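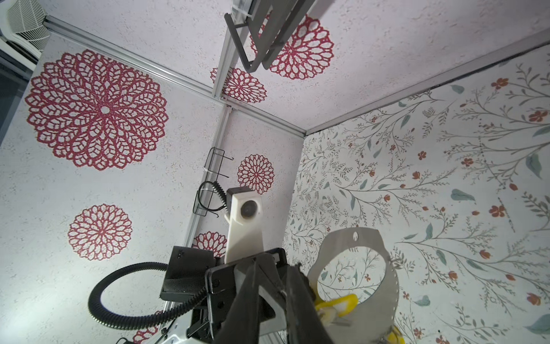
One reader wrote in before I had even finished testing to say the Orken gripper was the best 800 dollars he had spent all year, and that I would come around after a week. I have had it three weeks. I have not come around.

Orken sells it as a drop-in upgrade for the Zemdale arm. Dropping it in took me an evening, most of it spent on the black bracket, which will creep unless you really lean on the screws.

Grip is decent on blocks and boxes. Thin curved plastic is another story. Over 50 tries with a bent gray sheet, it let go or crushed the edge often enough that I went back to my old Arnaud, a 300 dollar gripper with uglier software and better manners.

The camera mount stands tall and clears the fingers, fine. The cable conduit swings out wide, though, and in a small enclosure I was always watching it – I'd want a shorter run or a second tie point. Orken claims a load of up to 334 grams. I never felt like trusting it with that much.

If you already own the Arnaud, keep it. I still have the Kirkia to try in September.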